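Murell Sevens: players, coaches and matchday helpers wanted for the new season

Do you like baseball and softball? Have you ever wondered whether you could hit one? Murell is a slow-pitch softball club with three mixed teams, a patch of grass we love very much and a fixture list that is getting longer every year. We're looking for new people to join us from April, and we would be so pleased if one of them was you.

Last season we played our home games in front of whoever turned up, and quite a lot of people turned up! The Likeo Cup semi-final brought 158 spectators through the gate, which is a club record and a fair few more than we had chairs for. Our second team scored 285 runs across the league season (the first team managed 354, and they have not stopped mentioning it). We want to keep that going, and for that we need more bats, more gloves and more pairs of hands.

Who we're looking for

Players. Any standard, aged 16 and over. About half of our squad had never held a bat before their first session, and two of those people started in the cup semi-final. We are especially short of outfielders, left-handed first basemen and anybody at all who enjoys catching.

An assistant coach for the third team. You'd work with Flynn Bright on Monday evenings, mostly on throwing and base running. A coaching certificate would be lovely but we can help you get one. Patience with beginners matters much more to us.

A scorer. If you love a neat scorebook, please, please get in touch. Oi-ling Lam has kept ours for six seasons and is keen to play some games herself, so she will teach you her system from scratch.
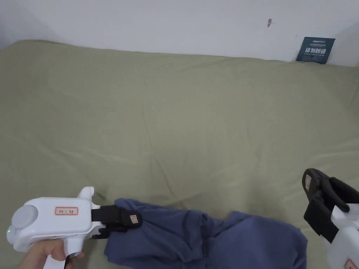
Away weekends are a big part of what we do, and they're the bit that new members tend to rave about afterwards. There are two tournaments on the calendar this year, the Trollutix Open in June and the Hodžić Shield in August, and both mean two nights away with the whole squad. We stay in simple shared rooms, nothing fancy: plain off-white walls, a green sheet on the bed, breakfast at seven and a minibus outside at eight. You pay for your own room and food, and the club covers transport and entry fees. If the cost is a worry, have a quiet word with Flynn and we'll sort something out, because we want everyone on that bus who'd like to be on it.

What you'll get

A club shirt and cap, the use of club bats and helmets, and a spot in training every Monday from 6.30pm until the light goes. Gloves are personal things and most people end up buying their own, but there's a big box of spares to borrow from while you decide. Coaches and scorers pay no subs at all.

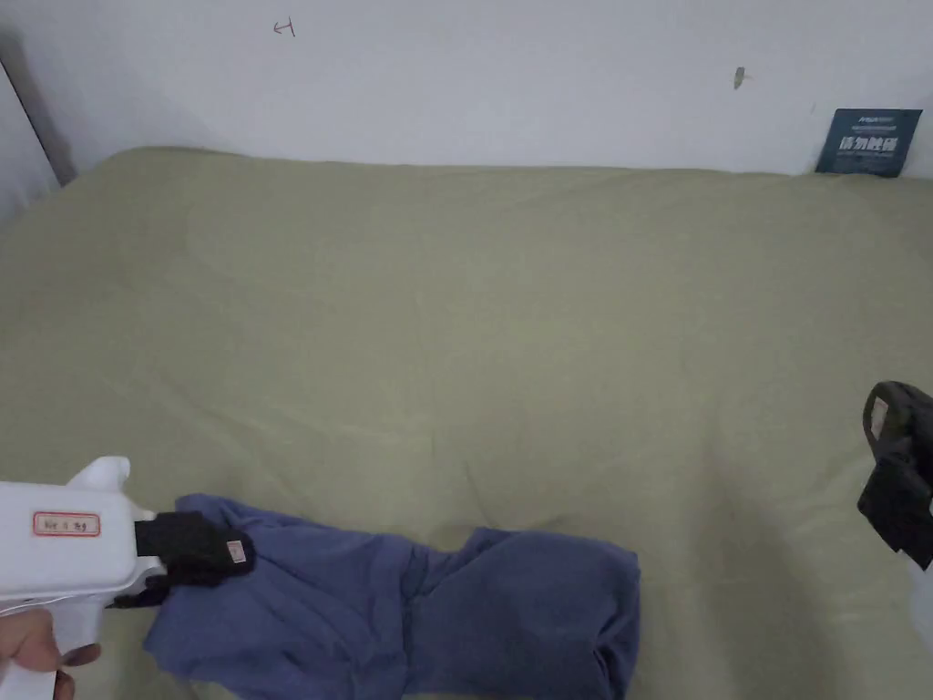
Green sheet, white wall.

What it costs

Your first three sessions are free. After that, subs are paid monthly and there's a lower rate for students, under-18s and anyone out of work. We raised £3182 last year from raffles, quiz nights and a very silly home run contest, and that is why we've been able to keep subs exactly where they were.

How much time it takes

One evening a week for training, plus a league game most Sundays between May and early September. You don't have to be free for all of them. We pick each side on the Thursday from whoever has said yes, and we try hard to give everybody who comes to training a proper run of games.
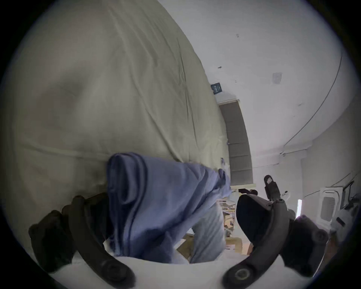

Blue cloth and a pale beige sheet.

How to join in

Send us a message through the contact form with your name, which role you fancy and whether you've played any bat and ball sport before (rounders at school counts, so does cricket in the garden). Oi-ling reads everything and will reply with directions to the ground. For the coaching role, please add a few lines on why you'd enjoy working with beginners, and we'll arrange a chat by phone before the end of March.

Or just come along on a Monday! Wear trainers or studs, bring water and a warm top, and ask for Flynn at the gate.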